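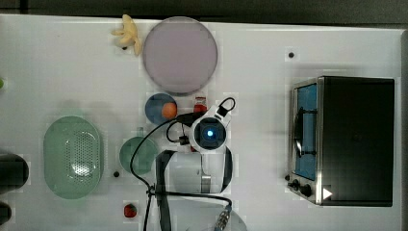 Home Kitchen Workshop Cleaning Storage Ask Us Archive

Sharing a Work Table With a Robot Arm: Tips From the Bench

By Nia Rees
18 May 2019

I work at Yorath, where we test kitchen goods and toy kitchen sets before they go out to the shops. Last year the company put in an arm to take over the picking up and putting down. Before that, four of us did it by hand all day. A few readers wrote in to ask what changed and whether any of it would help in a small shop of their own. These are the habits that stuck.

Laying out the table

Clear the table completely at the start of a shift. It is faster than trying to fix yesterday's layout, and you find the small pieces that rolled under something.

Put the big flat things down first. Plates and colanders take up the most room and everything else has to fit between them. Small pieces go on last.

Use a plain table. We had a wood grain top for years and small parts were hard to find on it. White shows everything, including dirt, so wipe it at lunch and again before you leave. Dish soap and warm water are enough. Skip the scouring powder, which leaves a haze that catches the light.

Keep a spare of anything smaller than a golf ball. Alun Pritchard keeps his in a muffin tin in the drawer, one kind to each cup, and he can tell what is missing in a second or two.

Heavy items like a toaster oven should go down once and stay put. If you have to shift one, stop the arm first and use both hands. Put a strip of tape on the table at two corners so you can get it back in the same place.

Cables

This took us the longest to get right. A moving arm drags its cables with it, and the cables will sweep a light bowl off the table if you let them. Leave enough slack for the longest reach, then clip up whatever is left over. Before each run, move the arm through its full travel slowly and watch the cables the whole way.

Hook and loop straps are better than zip ties. You will be undoing them more than you expect. Check the straps every week for lint, which keeps them from holding. An old toothbrush cleans them out.
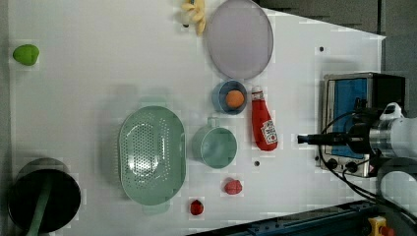 Round pieces give the most trouble. A ball on a flat plate goes wherever it likes, so we set ours in a shallow bowl. For bottles, decide before you start whether they stand or lie down, and write it on the layout sheet. Two people on two shifts will do it two ways otherwise, and then you spend the morning wondering why the results don't match.

The stop button

Know where it is without looking. When I train someone I have them close their eyes and reach for it from where they will be standing. Don't hang a coat or a rag near it. Don't set your coffee on that side of the table either. Test it at the start of every shift and initial the sheet.

What it did to the job

The arm came from Eltix and the table it works on was built by Daleo. When it was put in we were told it would free us up. Some of that was true. My wrists don't hurt at night now. I used to handle 2000 pieces in a long week and I felt it by the end.

There is more standing and watching, though, and that is tiring in its own way. We trade places every 80 minutes. It was two hours at first and people were missing things near the end. If you are setting up something like this, start with short turns.

There is also more writing. The log for the first month ran to 138 pages, mostly notes about things that got dropped. We cut it down to a one-page form with 13 boxes to check and a space for remarks. Keep the space for remarks. That is the part I go back and read.

Nobody at our site lost a job over it, but one position was not filled when a man retired, and I think people should be told that kind of thing plainly before the machine arrives. Our sister site at Toddale held a meeting first and let the bench workers say which tasks they wanted to hand over. They chose the repeat lifting and kept the final check. We ended up with nearly the same split, only with more arguing.

A few small things

Tie back long hair and take off lanyards.

Rubber mats on the floor are worth the money now that we stand more.

Wash toy food in a mesh bag in the sink and spread it on a towel overnight. Turn the hollow pieces so they drain.

Label the drawers with words and not colors. The colors made sense only to the person who picked them.

In June I will cover mats and stools, with the ones we tried and sent back.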